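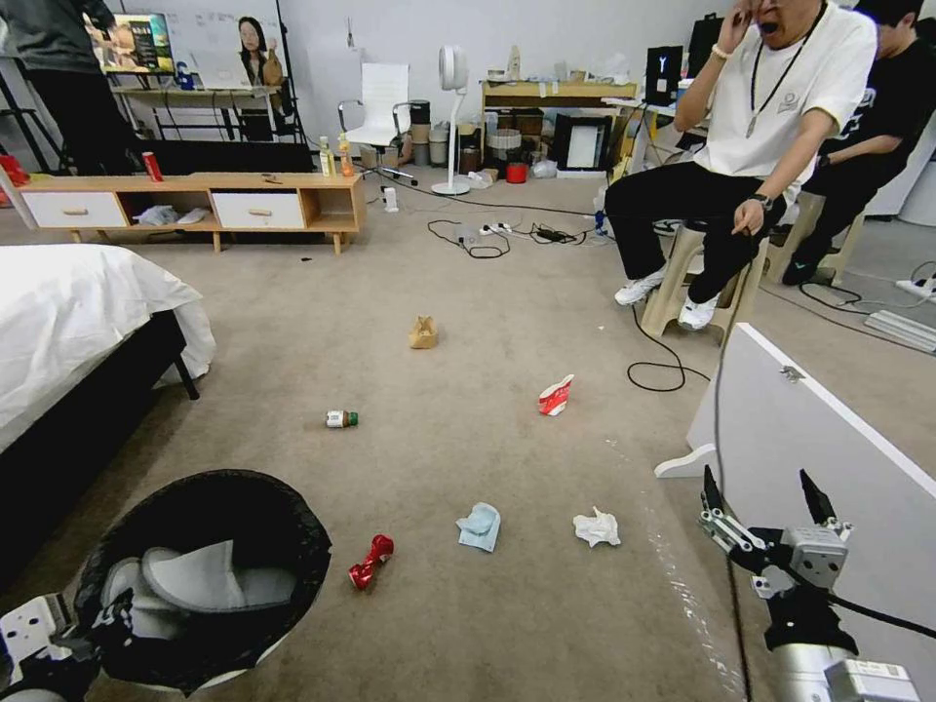
2 January 2026

Back at the bench after the holiday, and the first job was to look in on the vinegar crocks. I had promised Berenice I wouldn't lift the cloths while she was away, and I kept the promise, mostly (I did sniff). Crock 16, the pear one, has gone beautifully sharp. It has that clean prickle at the back of the nose that we never got out of the May batch, however long we left it. The plum crock we've been calling Pruno is slower. The smell is still more wine than vinegar, and there's a thin skin on top that I think is a young mother, though I'd like Edgardo to look before I get excited.

Titrated both this morning. I used the old burette, the one with the stiff tap, and did each sample three times because my first reading on the pear looked too good. The second and third agreed with it, so I'm taking it as real and have copied the readings into the big book. Plum came out well under, as the nose had said it would.
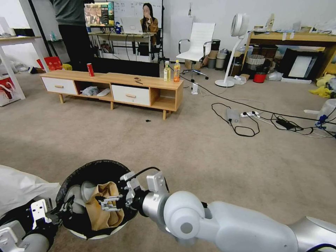 Volodymyr asked before the break whether the difference could just be the air getting in, and I keep coming back to that. The pear crock has the wide mouth and the loose linen cover. Pruno has the narrow neck, and we doubled the cloth on it when the fruit flies were bad. If he's right, then all our careful talk about sugar was a bit beside the point! I've taken one layer of cloth off and will leave everything else alone.

Things to do, while I remember them:

1. Draw 100 ml from the plum crock each week, always from the middle with the long pipette, and top up with nothing. I know it's tempting to top up.

2. Find out from Ketsara which starter went into which crock. The label on Pruno says Nakpan, meaning the one she brought from home, but the big book says Drerko for the same day, and they can't both be right. My own handwriting, I'm sorry to say, and I have no memory of it whatsoever.
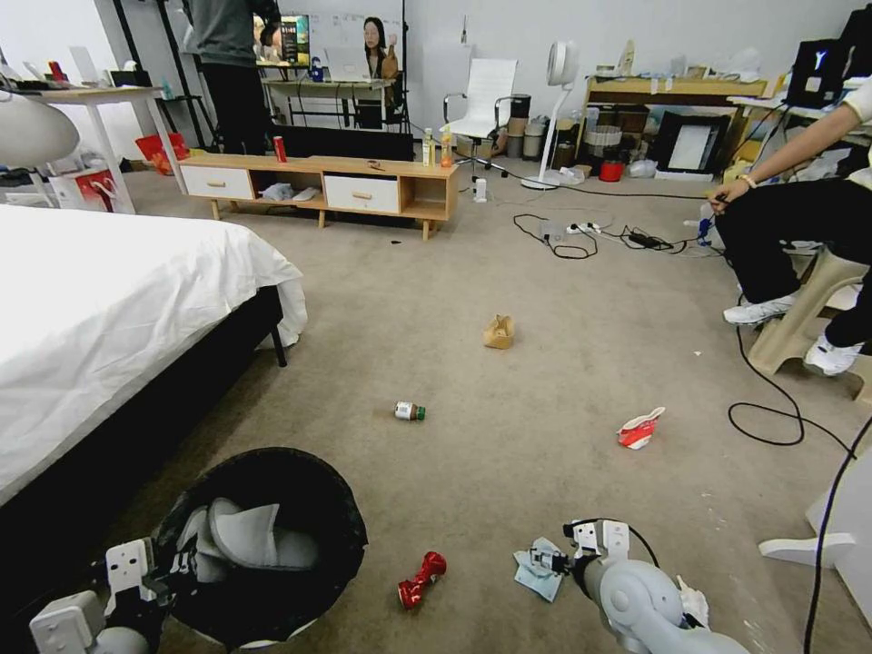 3. Fresh hydroxide solution. The bottle on the shelf was made up before the holiday and I'd sooner not trust it for the next round. Standardize it before use, please, and put the date on the bottle as well as on the cap - caps get swapped.

4. Ask Chalerm if we can have the warm shelf back once his koji trays are finished. No hurry, he was there first.

The apple scrap vinegar is a happier story. I strained it through the fine bag and it ran clear almost at once, a lovely deep straw color, and the taste is round and a little bit honeyed, which I did not expect from peels and cores. I put some on the lentils at lunch and then put some more on.

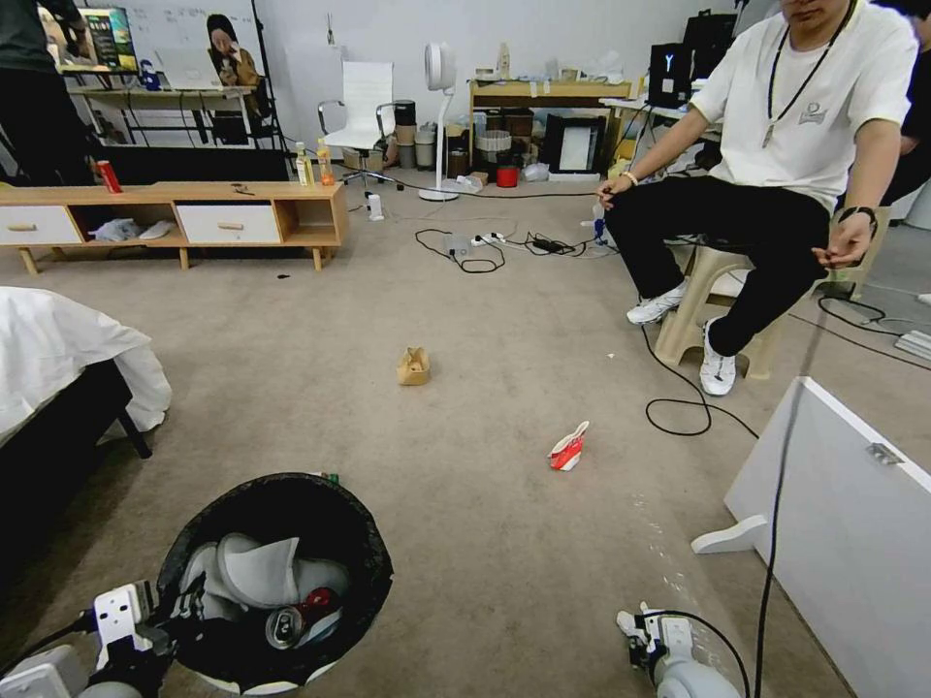
Edgardo thinks we should age half of it with the oak chips and bottle the other half as it stands, and I'm inclined to go along with him, though I'd hold back one small jar unstrained in case we want the mother for spring. He'd toast the chips a shade darker than last time. I found those ones a touch smoky already, so we'll have to talk.

Plum again: checked at the end of the afternoon, skin unbroken, same smell. Need new pH strips.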